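Filed under: Project updates / Grants
3 shares | 2 comments

Seyoum grasping data, progress to 18 January 2025

Short one, full figures in the March return.

Where we are. Target for this period was 4,000 pick attempts logged, we have over that, but 200 have to come out because the labels slipped by one after a restart. Satish Tiwari has fixed the script and is rerunning the checks. Should of been caught sooner, my fault.

Block work is the bulk of it. Green and red-brown bars in the metal bin, tipped out in a new jumble each round, arm tries, result saved pass or fail. Failures kept, the learner needs them as much as the passes. Bars lying against a wall are still the weak spot and we want another 500 of those before retraining.

Spend: on budget bar the Jullen storage, which went up. Nekow parts came late, lost 3 days.

Next: wall cases, then mixed sizes, then hand over the first set to Trurico for there own tests.

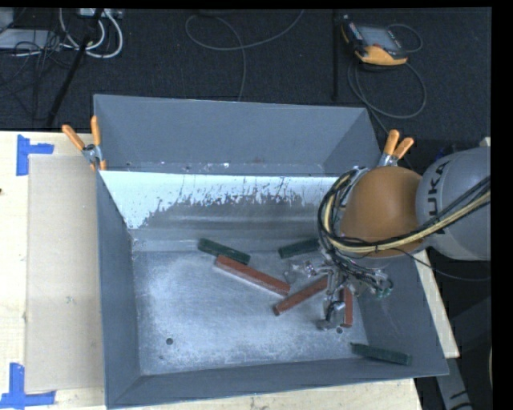
Wichai Sriwong has asked that the wall cases be held back as a separate test set and kept out of the training pile, otherwise the pass rate will look better than it is. Agreed in principle, split to be settled before retraining. Will mean a few more days collecting.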